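Wodley toy library reopens in March with longer hours and a bigger play room

Pretend groceries, puzzles and pedal cars are coming back to Wodley!
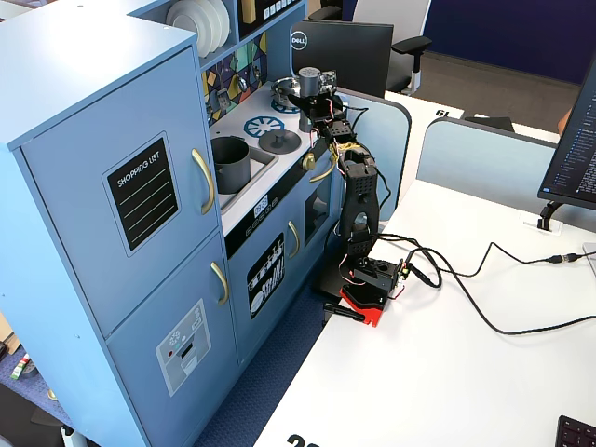 A light blue toy kitchen with a shopping list on the refrigerator door and a mosaic backsplash.

The Wodley Toy Library will open its doors again in March, in the old shoe store on Cárdenas Street, and families who have been waiting all winter will find a lot more to borrow. The collection now stands at 618 toys, up from 598 when the library closed its cramped rooms above the post office.

"We had parents carrying train sets down two flights of stairs with a baby on the other arm," said Nusrat Roy, who runs the library. "Now it's all on one floor. You can roll a stroller straight in, and there's parking out back. I can't tell you how happy that makes me."

The new space has a long front window, a reading corner and a play room where children can try things out before taking them home. Members may borrow up to four toys at a time and keep them for 19 days. Puzzles go out in zip bags with the piece count written on the tag, so please check before you bring one back – the missing piece is nearly always under the couch.

Opening hours are longer too. The library used to shut at 3 in the afternoon, which left out most working parents. It will now stay open until 6:30, with a story time at 4 led by Hortensia Rengifo, a retired second grade teacher many Wodley families will remember from Grirkilow Elementary. She has promised songs, and yes, the bear book.

A repair bench is the other big addition. Eduard Malý, who fixed bicycles in town for years, will be there in the mornings to glue, sand and tighten whatever comes in. He is glad to teach older kids how to do it themselves and has already set aside a box of small screwdrivers for them.

"A doll stroller with a bad wheel is a twenty-minute job," Malý said. "People throw them out, and it drives me up the wall."

A family membership costs $90 a year, and grandparents can be added to the same card at no charge. Current members don't need to sign up again, but old paper cards should be swapped at the desk for the new plastic ones.

Donations of clean toys in working order are welcome from opening day on. The library is especially short of wooden blocks, toddler ride-ons and board games for ages eight and up. Stuffed animals can't be accepted.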